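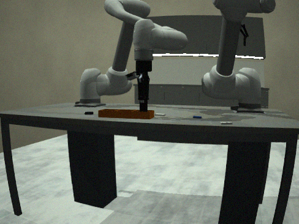 Chapter 2
What a Survey Can Tell You, and What It Can't

In the spring, a newspaper in the town of Wivbridge ran the headline "Most Residents Want the Bridge Closed to Cars." The story rested on a survey of 201 people. It gave a percentage, a bar chart, and a quote from the firm that did the work, Cletum. It left out how the 201 people were picked, what they were asked, and how many others had been asked and said no.

You should be bothered by that. Many readers weren't. A number with a chart next to it tends to get waved through, even by people who would argue for an hour with the same claim if a neighbor made it. This chapter is about slowing down before you believe the number.

2.1 Who got asked?

The group a survey wants to describe is called the population. The people who answer are the sample. Every survey report makes a jump from the second to the first, and the jump is only as good as the way the sample was chosen.

The Wivbridge interviewers, as we learned later, stood outside the public library on a weekday morning in May. Think about who walks past a library at that hour. Shift workers might. Most commuters who drive over the bridge would already be at work. A sample like this is called a convenience sample, and the convenience belongs entirely to the people doing the asking.

Defenders of such surveys like to say that the sample was large. Size does not repair a bad choice of place. If you stood outside the same library for another month, you would have a bigger pile of answers from the same kind of passerby.

A random sample works differently. Each member of the population has a known chance of being picked, much as each domino has an equal chance when you draw one from a well-shuffled set face down. Draw a single tile and get a four and a one, and you have learned very little about the rest of the set. Draw a good many and you begin to learn something, provided the shuffle was fair. Claims that a shuffle was fair deserve a second look too. 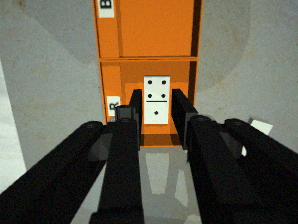 2.2 Who didn't answer?

A second survey, in Rokoswood, did start from a random list of households. It was mailed out by the Negussie Center, and 27 percent of the forms came back. The report called this rate "healthy." Perhaps it was, compared with other mail surveys. It still means that 73 percent of the chosen households said nothing at all.

The trouble is called nonresponse bias. People who mail back a form about parking are often people who are angry about parking. The report assumed that the silent households felt the same way as the others, and it offered no evidence for this.

2.3 What were they asked?

Compare two questions.

Should the bridge be closed to cars?

Should the bridge be closed to cars so that children can walk to school safely?

Only the second was used in Wivbridge. It is hard to say no to, and it was question 19 on a long form, by which point many people will agree to anything that lets them leave.

Before you go on

Find a survey result in a news story from the past week. Write down the population, the sample, and the exact wording of the question. If any of the three is missing, write down where you looked for it. Keep your notes, as you will need them again in Section 2.4.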